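Let the Robotics Club Fold Laundry

The robotics club at Mostyn has 6 weeks left before the regional meet in Gornport, and for the second year some parents are asking why the students are working on laundry. The other clubs are launching balls into hoops. Ours is trying to fold a baby shirt.

I teach shop two doors down and I don't coach the club, so I can say this without defending my own work. The laundry project is the best thing in the building right now, and the school board should keep paying for it past July.

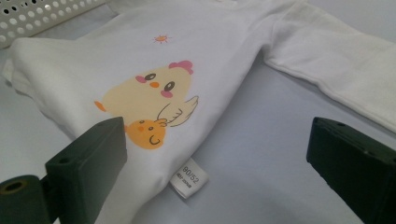 Opinion | By Florencio Lozano

Take one small white long-sleeved shirt with a yellow hen and an orange chick printed on it. Anyone can fold it. Getting a gripper to fold it is another matter. The sleeve can lie flat while the other side bunches up into a hump, and the next time the shirt is dropped on the table it will land some other way. A ball is always the same shape. A shirt almost never is.

The students do the work by hand first. They hold the gripper, guide it through a fold and save the recording, and then they do it again. The club's goal is 100 good folds per garment before anything is handed over to the arm, which they named Javon. Last month Javon got through 2 shirts in a row and then dropped the third on the floor. The students spent the rest of the afternoon going through the recordings to find out what was different.

That afternoon is my argument. In a ball-launching contest, a team can get a long way by tuning one number until the shot goes in. With cloth there is no one number. You have to look at where the shoulder seam is, where the side of the shirt runs and what is lying under what, and you have to write it down so the next student can use it.

I have heard that the project doesn't show well at a meet. This is true. A fold takes Javon 60 seconds on a good day and people walk away - I did too, the first time. The Suvus rules give most of the points for speed, and our students will probably finish in the bottom half again.

I would still send them. If the board wants a trophy, it can start a second team and pay for that one as well. The laundry team needs its table, its basket of baby clothes and another year.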